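We use cookies to improve your experience on this site. By continuing to browse you agree to our use of cookies. Accept / Manage preferences

The Decline and Partial Revival of the Village Reading Room: A Study of the Lougher Valley

Final project report submitted by Rhydian Mostyn and Mared Rowlands
Supervisor: Dr Elin Kneath
August 21, 2013

1. Introduction

This report presents the findings of a project on the reading rooms of the Lougher valley. The authors set out to establish how many such rooms were opened, who paid for them, what was read in them and what became of the buildings. The work was carried out between January and the end of the summer term, and was based on printed sources, two sets of unpublished minutes and a series of interviews with residents.

A reading room, for the purposes of this report, is a building or part of a building set aside for the reading of newspapers and books by subscribers. Rooms attached to chapels and used only for Sunday school have been left out. The dividing line was not always easy to draw, and the room at Jesimby, which began as a vestry and was let to subscribers on weekday evenings, has been counted as a reading room from the year in which its first rule book was printed.

2. Sources and method

The main source was the minute book of the Jesimby Reading Room, which covers thirty-one years with a gap of four. The second was the accounts book of the Nemitz Institute, named after the mine manager who gave the land. Both volumes remain in private hands and were read at the homes of their owners. The authors were permitted to make notes but not copies.

Interviews were held with 60 residents of the valley. Each was asked the same set of questions, first about the building itself and then about family use of it. Ifor Bowen, whose grandfather was librarian at Jesimby, gave two further interviews and lent a handwritten list of books. Where an interview and a written source disagreed over a date, the written source has been preferred. Where they disagreed over how a room was used, both accounts are given.

Parts of the Nemitz accounts are in a mixture of Welsh and English, with abbreviations that could not always be resolved. Tamara Jitaru assisted with the transcription of these pages and prepared the tables from which the totals below are taken.

3. Findings

3.1 Membership

The Nemitz Institute had 403 subscribers in its best year. Membership rose quickly after opening and then stayed level for almost a decade. Jesimby was always smaller and its minutes give names but seldom totals. Women were admitted at Jesimby from the start, on payment of half the subscription, but were asked to use the room in the afternoon. No such rule appears at the Nemitz Institute, although several of those interviewed believed that one had existed.

3.2 Book stock

The handwritten list lent by Mr Bowen contains 1,142 titles. Fiction makes up the largest share, followed by religious works and travel. Technical books on mining are fewer than expected. The Nemitz accounts record a stock of 1,688 volumes at the last count before closure, but this figure includes bound newspapers and cannot be compared directly with the Jesimby list.

The minutes suggest that the choice of books caused less argument than the choice of newspapers. On three occasions a daily paper was dropped and then restored at the following meeting. Betting news was blacked out with ink at Jesimby for at least two winters - a practice known from reading rooms elsewhere.

3.3 Closure and later use

Both rooms lost members steadily once the county library began to serve the valley. The Nemitz Institute sold its billiard table to pay for roof repairs and closed two years later. The building was afterwards a clothing store and is now two flats. Jesimby remained open for whist drives long after the last book was issued, and its shelves were removed to make space for card tables.

The Jesimby building was taken on in recent years by Kasonora, a local arts and learning society, which holds evening classes there and keeps a small lending shelf. Several residents described this as a return to the original purpose. Others pointed out that the first subscribers had paid for, and governed, the room themselves, and that the present arrangement is of a different kind.

4. Discussion

The evidence does not support the common view that the rooms failed for want of readers. Borrowing at Jesimby was still healthy in the last year for which issues were recorded. Income from subscriptions, however, had never covered the cost of coal and lighting, and both rooms depended on concerts and teas - events which became harder to fill once a cinema had opened in the valley.

The study has clear limits. Two rooms with surviving records cannot stand for all, and most of those interviewed were too young to have known either room at its height.

5. Recommendations

It is recommended that both manuscript volumes be offered on deposit to the county record office, and that the handwritten list be transcribed in full. 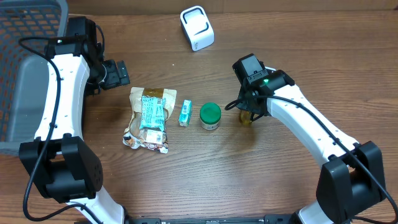
Figure 1. Wooden tabletop with two robot arms and a row of small objects.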